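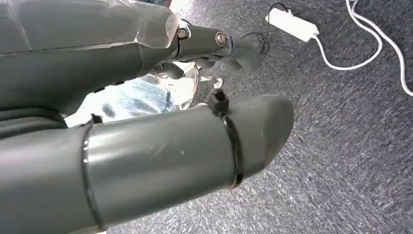
The gray carpet, Conport floor.

THE SARKUM INVENTORY

Guests of the former Hotel Plandetti are advised that all items left at the desk were transferred to the Conport floor in February. The register ran to 535 entries. Entry 74 was a postcard, addressed to the hotel and unsigned, which asked that a room be kept.

The clerk assigned to the register wrote to the sender and received no reply. She wrote again. The rules of the Sarkum office allowed 10 letters for each unclaimed item, and she used them all — the last was longer than the form permitted. 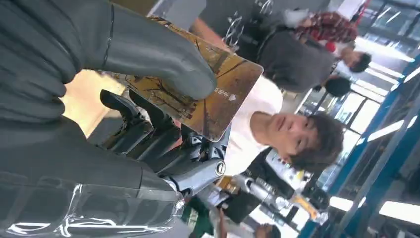 What became of items that could not be returned?
They were held for 12 months, entered a second time in the register, and then passed to the city.

Shortly before the period ended, the clerk made an addition to the file. It stated that a room had been kept. It gave no number and no floor, and the supervisor returned it for correction. The clerk submitted it again, unchanged.

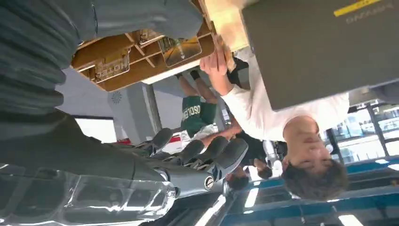 The supervisor let the second copy stand. In the evening, after the lights on the upper floors had been turned off, he took a key from the cabinet — it had no tag, and fitted none of the doors on the plan — and entered it beside the postcard. The register was then closed at 535 entries, although it now held one more.

12 shares
74 comments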